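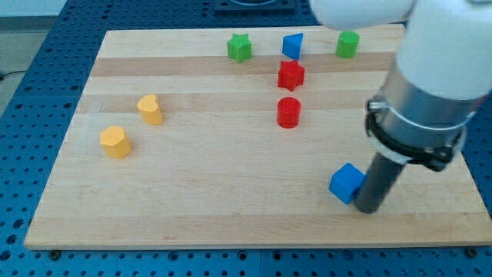 쌓기나무

쌓기나무(영어: building blocks, 문화어: 집짓기나무)는 나무를 일정한 모양으로 깎아 만든 조각을 쌓거나 늘어놓으며 노는 완구이다. 넓은 뜻으로는 플라스틱, 코르크, 천 따위로 만든 것도 포함하며, 이 경우에는 흔히 블록이라고 부른다. 유아 교육 기관과 가정에서 널리 쓰이며, 초등학교 수학 교과에서는 입체도형과 공간 감각을 다루는 교구로도 사용된다.

명칭

한국어에서 쌓기나무라는 말은 교과 용어로서의 쓰임과 완구 이름으로서의 쓰임이 나뉜다. 교과 용어로는 크기가 같은 정육면체 조각만을 가리키는 것이 보통이다. 완구로서는 직육면체, 원기둥, 삼각기둥, 아치형 등 여러 모양의 조각을 아우르며, 원목 블록 또는 나무 블록이라는 상품명이 더 자주 쓰인다. 일본어의 쓰미키(積み木)도 쌓는 나무라는 뜻으로, 구성이 비슷하다.

역사

나무 조각을 쌓는 놀이의 기원은 분명하지 않다. 교육적 용도를 언급한 이른 사례로는 17세기 말 영국의 철학자 존 로크의 저술이 꼽힌다. 로크는 글자를 붙인 주사위와 놀잇감으로 어린이가 놀면서 읽기를 익힐 수 있다고 보았다.

19세기 전반 독일의 교육자 프리드리히 프뢰벨은 은물(恩物, Gabe)이라 불리는 교구 체계를 고안하였다. 제2은물은 구, 원기둥, 정육면체로 이루어지며, 제3은물부터 제6은물까지는 정육면체를 여러 방식으로 분할한 나무 조각이다. 어린이가 전체와 부분의 관계를 손으로 다루며 이해하도록 한 이 체계는 이후 유치원 운동과 함께 여러 나라로 전해졌다.

20세기 초 미국의 교육자 캐럴라인 프랫은 단위 블록(unit block)을 고안하였다. 기본 조각의 두께, 너비, 길이를 1 대 2 대 4의 비율로 정하고 나머지 조각을 그 배수나 약수로 맞춘 것으로, 오늘날 유아 교육 기관에서 쓰는 대형 블록의 표준적 형태가 되었다.

종류

단위 블록은 칠을 하지 않은 단단한 나무로 만드는 경우가 많으며, 바닥에서 여러 명이 함께 쓰는 것을 전제로 한다. 책상 위에서 쓰는 소형 블록은 크기가 작고 채색된 것이 많다. 속이 빈 대형 블록은 어린이가 올라서거나 들어가서 놀 수 있는 구조물을 만드는 데 쓰인다. 이 밖에 글자나 숫자를 새긴 블록, 자석을 넣은 블록, 구슬이 굴러가는 홈을 판 블록 등이 있다.

도형 맞추기용 조각은 상자나 판의 구멍에 끼우도록 만든 것으로, 쌓기보다는 모양의 변별에 목적을 둔다. 별이나 하트처럼 쌓기에 적합하지 않은 모양이 들어가는 것도 이 때문이다.

재료와 제작

재료로는 단풍나무, 너도밤나무, 자작나무 등 결이 치밀하고 단단한 활엽수가 선호된다. 소나무와 고무나무도 값이 낮은 제품에 쓰인다. 목재는 함수율을 낮춘 뒤 켜고, 모양대로 자른 다음 모서리를 둥글게 깎고 표면을 연마한다. 단위 블록은 조각 사이의 치수 오차가 누적되면 구조물이 기울기 때문에 재단의 정밀도가 품질을 좌우한다.

표면 처리는 무도장, 식물성 기름 또는 밀랍 마감, 수성 도료 채색으로 나뉜다. 무도장 제품은 습기를 흡수하기 쉬워 물에 담가 씻지 않으며, 젖은 천으로 닦은 뒤 그늘에서 말린다.

교육적 활용

쌓기놀이의 발달 양상에 대해서는 해리엇 존슨이 제시한 단계가 널리 인용된다. 어린이는 처음에는 조각을 들고 다니다가, 점차 늘어놓기와 올려 쌓기, 다리 놓기, 둘러막기를 거쳐 대칭적인 무늬를 만들고, 이후 구조물에 이름을 붙이며 극놀이에 활용한다. 각 단계가 나타나는 나이는 경험에 따라 차이가 크다.

유아 교육 연구자 멜루르 론도누우(Melur Rondonuwu)는 2019년 7월에 발표한 보고서에서 플레어데일(Flerdale) 지역의 유치원 11곳을 관찰하고, 쌓기 영역의 넓이와 정리 방식이 놀이의 지속 시간에 영향을 준다고 보았다. 같은 보고서는 조각의 윤곽을 선반에 표시해 둔 교실에서 어린이가 정리에 스스로 참여하는 경우가 많았다고 기록하였다.

초등 수학에서는 주어진 모양과 똑같이 쌓기, 위·앞·옆에서 본 모양 그리기, 필요한 조각의 개수 구하기 등의 활동에 쓰인다.

안전

영유아용 제품은 삼킴 사고를 막기 위하여 조각의 최소 크기에 제한을 받는다. 도료의 중금속 용출량과 모서리의 날카로움도 주요 점검 항목이다. 대한민국에서 판매되는 어린이용 완구는 어린이제품 안전 특별법의 적용을 받는다. 사용 중 갈라지거나 거스러미가 생긴 조각은 다시 연마하거나 폐기한다.

같이 보기

은물
소마 큐브
칠교놀이
젠가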